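Work & Careers > Manufacturing > Automation on the floor
Filed under: robots, job changes, shift work

Robot coming to our bench. What does it really change for the people there?

Kamrul Sikder
31 Aug 2024

I work at the Bednarek plant in Kiltcombe, second shift, on black plastic housings. You pick a shell up off the yellow table, turn it over, look it over, and put it where it goes. Dull job, but there are four of us on it and we're good at it. Now management has put a two-armed robot on one of the tables and we've had the meeting with the slides. According to the slides it will "take the strain off the team." No jobs lost, everybody "moves up to higher value tasks." When I asked what those tasks were, I was told they were still being defined.

I've been there more than 11 years and I've heard this kind of talk before, when they put in the conveyor. What I want to know from people who have been through it: does the work get easier, or do you end up doing your own job plus looking after the machine? And does anybody get paid for the second part?
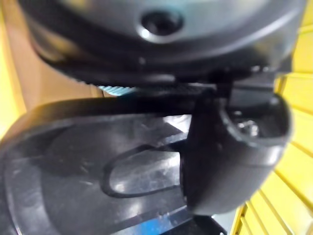
Krisztina Sipos

You end up looking after the machine. Sorry to be blunt. We went through this at Skusstead in January and the first thing I'd say is get the new duties in writing before it runs a full shift. Once you've been clearing its jams for a month as a favor, it's your job and it's free.

Also ask who is allowed to stop it. At our place only the lead could, and the lead was usually at the other end of the building.

Barnabás Kocsis

I'm at Bednarek too, days, same tables, so I've had more time next to it than Kamrul has. I'll try to be fair, though I didn't believe the slides either.

Start with what it does. It handles shells. One hand takes hold of one, the other goes to the next, and it turns them and sets them down. A new hire can do that by first break. What a new hire also does, without being told, is notice that a part feels wrong, or that the whole box has a burr on the same side. I haven't heard anyone explain how the robot is supposed to catch that. The vendor's man said it would "come with data."

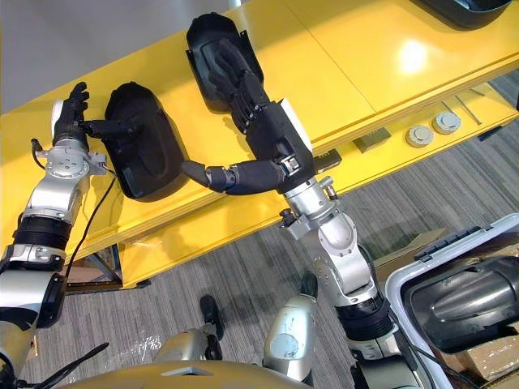 So the noticing still falls to us, except now we have to do it from farther back. When the shells are in your own hands you feel a bad edge. When you're standing behind a pair of metal arms you're going by eye, and you're supposed to be keeping up with your own table too. My neck is worse than it was. So much for the strain.

Then there's the target. The sheet on the board says 994 housings a shift for the robot table. I asked whether that number includes the ones a person had to straighten or redo, and I got a long answer without a yes or a no in it. Kamrul, you should ask the same thing on your shift. If both shifts ask, they might have to look it up.
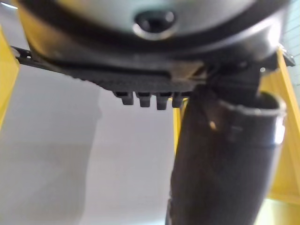

The other change is who gets asked. Before, if the parts were sitting badly, we moved things on the table until it worked and told the lead afterward. These days nothing on that table gets moved without a call to the Ikier people, who sold us the thing. Fine, I understand why. But it means that people who know the parts wait on people who know the arm, and the waiting gets written down as our downtime.

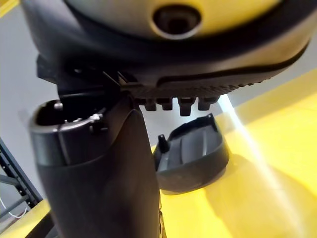 I don't hate it. If it took the overtime housings off us I'd shake its hand. I just want somebody to show me the hours before and after, with our time on it counted. We asked for that 2 months ago and the request is "with HR."

On pay: no, nothing extra so far. There's a line in the new job sheet that says "supports automated equipment as needed." Don't sign it until they tell you what "as needed" means.

Chia-hao Lui

every plant says no layoffs. what they do is not replace whoever quits. count heads next year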